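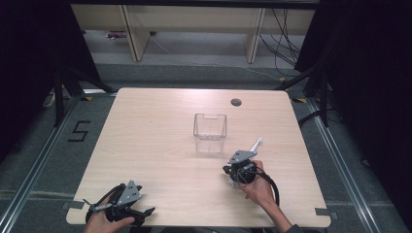

Notes for my part, open day at Hultus, Tuesday, 20 minutes

Say good morning. Thank Rowena Manalo for the invitation. Speak slowly.

First, what the visitors will do today. They take one gripper in each hand and work at the table with the clear plastic box. The task is short: pick up one object, bring it over the box, let it go. Please let them try before I explain. When people try first, they ask better questions.

Then the numbers. Since May we have recorded 1411 attempts, and over 60 visitors have helped us. Pause here.

Explain why we begin with people's hands. The robot learns from the movement of the gripper, so the person should move calmly and not throw the object. Thin, long things are difficult, because they turn between the fingers. Ask the room: where would you hold it, in the middle or at the end?

If somebody asks about price, send them to Teodoro Ocampo. I do not know the answer.

Groups of 2, one tries and one watches, then change. Iveta Baláž keeps the list at the door.

Questions until Ritva gives me the sign. Coffee is upstairs.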